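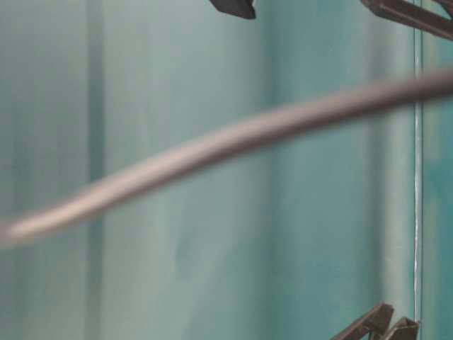 Mirjam Holzer wrote on 19/08/2018:

> I got both Thibodeau arms bolted down at home over the weekend and they move, so thank you to everyone who answered in May. What I can't get is the handoff. Left arm picks up the rod fine, carries it over fine, right arm closes on it and then the whole thing twists. Either the rod rolls out of the fingertips or the two arms start pulling against each other and the left servo buzzes until I kill the power.
>
> Things I have tried: closing slower, closing harder, moving the right arm in from higher up. Harder is worse. I am on the stock fingers from the Burgate files, printed flat, and the Zavden board with the sketch as it came.
>
> Is it the fingers or the code? I would like to know before I reprint everything. Also is anyone still using the ridged tips or did you all go over to rubber?
>
> Mirjam

Mirjam, quick one, have to be at the shop in half an hour. Both, but mostly code. Don't reprint yet.

We had the exact same buzzing at Burgate for most of the spring. The stock sketch closes the second gripper to a fixed position and then opens the first. Sounds right. But the fingers don't close on the rod where you think they do, they close on the rod wherever the rod is, and if it's a hair off center then one finger gets there first and shoves. Now the left arm is holding one end, the right one is shoving the other end sideways, and both servos think they're losing. So they push. That's your buzz.

Closing harder just makes them push more, like you saw.

What fixed it for us, in this order:

1. Close the receiving gripper to almost touching. Stop.
2. Back the giving gripper off a little. Not open, just loose enough that the rod can shift.
3. Finish closing the receiver.
4. THEN open the giver all the way, wait, and pull back straight along the rod. Not up. We pulled up for weeks and kept flipping the thing onto the cloth.

Step 2 is the one everybody skips. Liesl Prantl put it in first and I told her it would drop every time. It drops sometimes. Less than before by a lot.

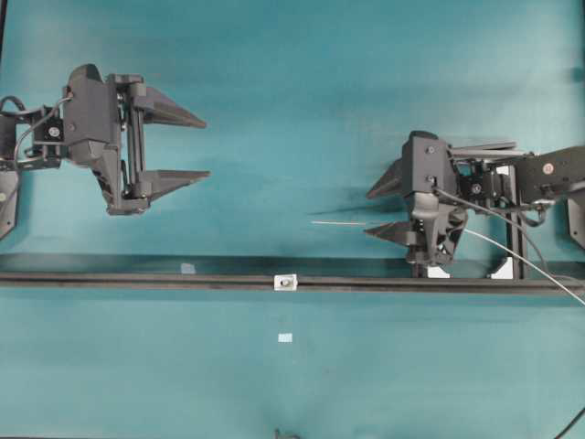
Line the two arms up before any of this, by the way, power off, fingertips pointed at each other, and look from straight overhead. From the side you will fool yourself. I had mine off by a whole finger width and thought it was fine becuase I was sitting down.

Servo numbers, check yours. The Zavden board clips at 2000 in the stock sketch and on our left gripper that isn't fully closed, it stops short. On the right gripper 2000 is past closed and it stalls. Same servo, same horn, just went on the spline one tooth over. So do not copy the left numbers across to the right arm! Find open and closed by hand for each one and write them on tape and stick the tape on the arm. I know you said the sketch is as it came, so I'd bet lunch this is half your problem.

The wait in step 4: we use 30 ms per step on the ramp, and then a pause before pulling away. If you open and pull in the same move the fingertip drags the rod along with it.

Fingers. Still on ridged tips here. Ridges want to run across the rod, so if your rod is going in lined up with the ridges it'll sit in a groove and roll, and you can't fix that by squeezing. Turn the wrist or turn the tips. We did try Lastix pads, cut thin and glued on. Grip was great, too great, rod stuck to the giver after it opened and came back home with it. Peeled them off again. Some people on here like them for heavier stuff, go ask the ones doing bolts and bottle caps.

Printed flat is fine for strength. Check the tips though, first layer squish on the inside face will hold the fingers apart at the very end and you're gripping with the middle. File it. Takes a minute with a nail file, do both fingers the same number of strokes or near enough.
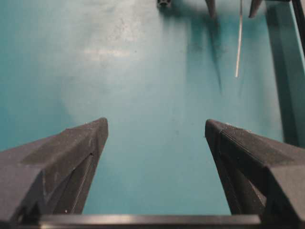
Cloth or bare table also matters more than I'd like. If you're picking up off something soft you can push the fingertips down into it a touch and get under the rod. On a hard top you need to stop just short and my arms don't repeat well enough for that, they sag a bit once the servos get warm. I start each session by running both arms up and down a few times before I trust any height.

Cables! Leave a loop. If the gripper cable goes tight at full reach it turns the wrist for you, only a little, and then you spend an evening blaming your math. Guess how I know. Run the arm to both ends of its travel with the power off and watch the cable the whole way.

What rod are you using? If it's the 3 mm stuff from the Burgate parts bin, half of those are bent. Roll it on a window pane first. A bent one will twist out of any gripper no matter what you do.

I'll send the changed sketch to the list tonight if Liesl hasn't already, hers is cleaner than mine and has comments in it. Mine has one comment and it says "why". There's a flag near the top for skipping the loosen step so you can run it both ways and see for yourself.

If it still buzzes after the tape thing, send the four numbers (open/closed, left/right) and tell me which arm buzzes first. Left first usually means the receiver is the one shoving.

ok late, gotta run

> Is it the fingers or the code?

Code. Then servo horns. Then fingers.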